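Hand-held grippers, part 4: jaws, backlash and the marker mount

By Mathis Vidal
November
6 min read

The third pair of printed jaws cracked at the same place as the first two, so I stopped blaming the filament and redrew the part. What follows covers the new jaw, the linkage behind it, and the marker mount, which I had been putting off.

For anyone arriving from a search: these are hand-held grippers with a trigger, a pair of parallel fingers and a wide-angle camera. You pick things up with them yourself, the recordings get turned into trajectories, and the trajectories go to the arm at the other end of the workshop, which I call Flodham. Parts 1 to 3 covered the body shell, the trigger and the camera bracket.

The crack

All three jaws failed at the inside corner where the finger meets the carriage. I had drawn that corner square because it was easier to clamp in the vise while fitting the insert. A square inside corner on a printed part is a stress riser, and mine also fell on a layer line, so the load was pulling the layers apart at their weakest point.

The new jaw has a generous fillet there and is printed on its side, with the layers running along the finger. It needs more support material and the mating face comes out rougher. I sand that face on a sheet of glass until it sits flat on the carriage. The old orientation gave a nicer surface and a worse part.

I also dropped the heat-set insert on the outer hole. It was going into a wall that was too thin, and pushing it in with the iron bulged the side enough to rub on the rail. A captive nut in a slot does the same job and can be replaced without reprinting anything.

Backlash

The linkage is a pair of racks on one pinion, driven by the trigger through a short pushrod. With everything new it felt fine. After 1,000 open-close cycles on the bench the play at the fingertip had become visible, most of it in the pushrod joints and very little in the racks. I had expected the opposite and had already drawn a split pinion with a spring, now sitting in a drawer.

The fix was dull. I replaced the printed pushrod ends with small ball links from the Lacroix hobby catalog and reamed the trigger hole to fit a proper shoulder bolt. The racks stay as printed, with a little dry lubricant. Grease picked up dust from the floor and turned into paste.

I ran the cycle test again with the new links. The play is still there if you go looking for it, but it no longer grows from one session to the next. For this purpose a constant error is tolerable – it can be calibrated out – and a drifting one is not.

Finger width

The finger opening is recorded from the camera view, so there is no encoder in the handle. It saves wiring and weight. It also means that anything that moves the camera relative to the fingers corrupts the width reading. My first bracket flexed when I gripped hard, and the software reported the fingers closing further than they could.

The current bracket ties into the body at two places instead of one. I check it by closing the fingers on a gauge block and squeezing the trigger progressively harder while watching the reported value. If the number moves, something is bending. At the moment it stays put until I squeeze harder than anyone would in normal use.

The marker mount

This part took longer than it should have. Each gripper can carry a flat card with a square fiducial on top, so a second camera can find it. The first version was paper glued to a printed plate. The paper lifted at one corner, and a curled marker gives you a pose that is wrong by a small and believable amount. You don't notice until two tracks refuse to line up.

Version two was laminated. The laminate was flat, and it was also glossy, and under fluorescent tubes the glare wiped out part of the pattern at certain tilts. Detection dropped out whenever the wrist rolled toward the light.

Version three is a matte print on stiff card, screwed down under a thin rim. It can be swapped with one screwdriver. The rim must stay clear of the white margin around the pattern, a thing I learned by covering it.

I ran 61 short takes with version three, mostly picking up small objects from a table and putting them back. In 10 of them the track broke at some point. Going through those, the usual cause was a hand or finger crossing the marker, plus two takes where I moved faster than the shutter could cope with. None of them traced back to the mount. 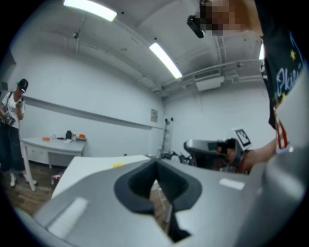

Should the marker go on the gripper body or on a finger?
On the body, since the fingers slide when the trigger moves and a marker on one of them would mix the grip opening into the pose.

Remaining work

The trigger return spring is too strong for long sessions. I have a softer one on order from Gumura, with the same outside diameter and fewer turns. If it can't bring the fingers fully open against the new ball links I'll try shortening the trigger arm.

The handle needs a second size. The current one was modeled on my own hand and is too thick for anyone with smaller ones.

Files for the jaw and the marker plate are in the usual folder under the name Nevier. The body shell in that folder is still the old one, so don't print it yet. The screw holes for the bracket are in the wrong place.

Comments (3)

pinion_dan
Did you try herringbone racks before going to the ball links? I got a lot of slop out of mine that way, although they were a pain to assemble.

Mathis Vidal
No. The racks weren't where the play was, so I left them alone. I might try it if they wear.

k.orr
What fillet radius did you end up with on the jaw? Mine keeps breaking in exactly that corner and I'm on my second spool.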